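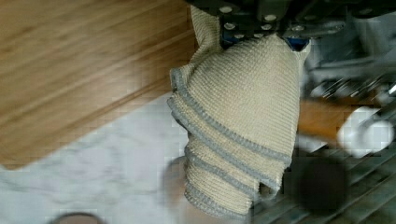
The lab at Horirthorpe is at the end of a corridor that also serves the boiler room, and the researcher who runs the cloth project apologizes for neither the noise nor the walk. She has spent most of her working life getting rigid arms to pick up rigid things. Cloth, she says, was supposed to be a side project for one summer.

"A mug has a shape," she says. "You find the handle, you go to the handle, you are a genius. A towel has whatever shape it was left in, and then you touch it and it has another one."

The result that brought me here is a modest one on paper. Her group's method, which they call Plondwood after a village somebody once got lost in, has the arm pick up a crumpled cloth from wherever it can, hold it up, and look at how it hangs before deciding anything else. Most earlier systems she worked on tried to plan the whole fold from the heap. Plondwood puts the planning off. It lifts, it looks, it chooses a second place to grab, and only then does it commit.

I suggest that this is what I do with laundry. "Yes," she says. "We got a grant for it."

The useful part is the edges. A bunched cloth shows its hem several times over, in bands that run next to each other and may or may not belong to the same side. The software is trained to follow those bands and guess which ones lead to a corner. It learned from 843 lifts, all done by a person steering the arm by hand, with the view from the wrist recorded as it went. Another 145 were kept back for testing.

She is frank about the steering. "It's dull work and your shoulders hurt. The best operator we had was a student who listened to cricket the entire time. The worst was me."

Why so few lifts, when other people in the field talk about hundreds of thousands? Partly money, she says, and partly stubbornness. The group wanted to know how far a small set would go if the scenes were untidy enough. Early on they worked over a bare gray mat and got lovely numbers, which fell apart the first time anyone left something on the table. The Kuroda set, recorded later, was done over surfaces with patterns and other stuff lying around.

"Wood grain was a nightmare," she says. "Straight lines everywhere. The model thought the furniture had a hem."

And blur? The camera rides along with the hand, so the view smears whenever things get moving. They tried throwing those views out. Performance dropped, and it took them until October to accept that the bad pictures were doing some good. She still doesn't have an explanation she'd put her name to, though she offered me two over lunch and withdrew one of them before dessert.

Of the 145 test lifts, 16 ended with the arm grabbing a fold it had taken for a corner. In 7 of those it noticed and tried again. She would like to talk about the 7. Her reviewers would like to talk about the other nine.

Londex, the company that paid for part of the work, would like to talk about fitted sheets.

"I told them no," she says. "I can't fold a fitted sheet. I've never met a person who can. Where would the training data come from?"

She is more interested in what happens with two hands, where the second could hold the cloth steady while the first goes looking along the edge. The second arm has been ordered. It has been ordered for a while — there is a form, and the form has gone to another building.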